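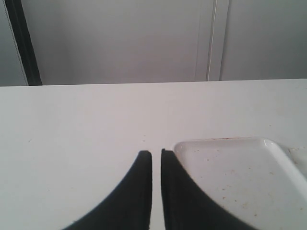 Open day at the Killberg paper mill

Posted June 30, 2025

So I finally made it out to Killberg! I've been driving past that mill for years on my way to Brandenberg and always wondered what went on behind the brick wall. Parking was a pain (get there early, the lot by the river fills up fast) but the tour itself was free and ran a good hour longer than the flyer said.

We started in the pulp room, which smells like wet cardboard and something a bit like cabbage. Then came the big drying rolls, 40 of them in a row, and wow, the heat coming off those things! They make about 3,000 sheets of the heavy watercolor stock on a good day, and you get to feel the difference between the rough and the smooth before it's trimmed.

My favorite part was the sample room upstairs. I bought four sheets of the cream and a little Aklow sketchbook, and I've already messed up the first page. They're doing another open day in November, and I'm hoping the marbling shop is running by then.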